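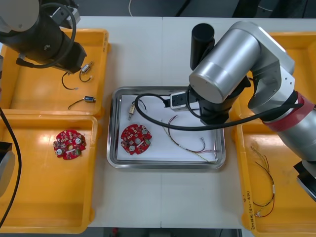
4.3 容器颜色与分拣判断：对既有结论的再检验

家庭厨余分类研究中有一个流传甚广的说法：容器颜色越鲜明，投放错误越少。图3所示的工作台面为白色，左右两侧摆放橙色塑料托盘，中央为一只长方形不锈钢托盘，这类配色在相关文献里常被归入“高对比”一类。我们对这种归类本身持保留态度。所谓高对比，究竟是相对于台面、相对于食材，还是相对于相邻容器，多数论文并未交代，读者只能自行猜测。

最常被引用的依据来自Helmy的早期问卷。该问卷共回收484份，受访者需回忆过去一个月内的投放情况，并自评出错次数。回忆式自评的毛病众所周知：人们记得住倒错一整袋垃圾的尴尬，却很少记得把一片茶包丢进了哪只桶。更麻烦的是，使用彩色容器的家庭多数是主动购买的，这些家庭本来就更在意分类。把两者的差别算在颜色头上，未免太过慷慨。Helmy本人在附录中提过这一点，后来的引用者大多略去不谈。

Leung与Peng试图用入户称重来弥补上述缺陷。他们在社区“Noko”招募了80户，一半发放彩色容器，一半发放灰色容器，11月开始称重。设计上确有进步，但分组是按楼栋进行的，而两组楼栋的垃圾房距离相差悬殊。住得远的人习惯攒够一袋再下楼，厨余在室内放置时间长，水分流失多，称出来的重量自然偏低。论文把重量差直接解释为“分拣更充分”，这一步推得太快。我们曾向作者索取各户的投放频次，得到的答复是当时没有记录。

Hsueh的研究则走了另一条路，完全放弃颜色，只改变标签文字。结果显示，写明“果皮、剩饭、茶渣”的标签，效果与彩色容器相差无几。这一结果很少被提起，或许是它不太讨喜：换标签几乎不花钱，也就没有产品可卖。市售的“Prikitz”系列容器在宣传册中大谈色彩心理，所附参考文献却只有两条，其中一条还是未发表的会议海报。我们并不认为厂商有意误导，只是看不出这些材料能够支撑它所下的结论。

本节所用的重新分析数据由Sequeira提供，包含400次投放记录，其中300次有完整的时间信息。我们剔除了时间缺失的部分，随后按投放时段分层。分层之后，颜色一项的效应明显缩小，置信区间跨过零点；晚间时段的错误率则普遍偏高，无论容器是什么颜色。比较合理的解读是，疲劳与赶时间的影响大于视觉线索。当然，时段同样可能只是别的因素的替身，例如由谁收拾厨房。原始记录中没有投放者的编号，这个问题在现有数据里无法回答。

有审稿意见认为，效应不显著也许是样本太小所致。这一可能不能排除。不过，同样的宽容似乎从未用在相反的方向上：样本更小而结果显著的研究，在综述中照样被当作定论。就我们查阅过的文献看，没有一篇预先登记过分析方案，对“错误”的定义也各不相同。有的把带塑料袋投放计为错误，有的不计；有的以件数计，有的以袋数计。把这些数字放进同一张汇总表里求平均，得到的东西很难说有什么含义。

还应当提到适应的问题。新容器进门后的头几周，任何家庭都会格外留意，这与颜色无关，换一只形状古怪的灰桶多半也有同样的效果。“Tam”试点的中期报告给出过一条按周绘制的曲线，前段下降很快，之后逐渐回升，但报告只在摘要里引用了前段。若把观察期延长，所谓收益还剩多少，我们没有把握，也不认为目前有人能给出可靠的估计。

基于以上理由，本文后续模型不把容器颜色列为主要自变量，仅作为协变量保留，标签文字与投放时段则分别进入模型。协变量的编码方式沿用Hsueh的做法，把容器分为单色与多色两类，不再区分具体色相。这样处理会损失一部分信息，但各研究对色相的记录本来就粗略，“橙”与“橘红”之间的界限多由调查员当场决定，保留这种细分反而会引入难以估计的噪声。模型设定及敏感性检验见4.4节。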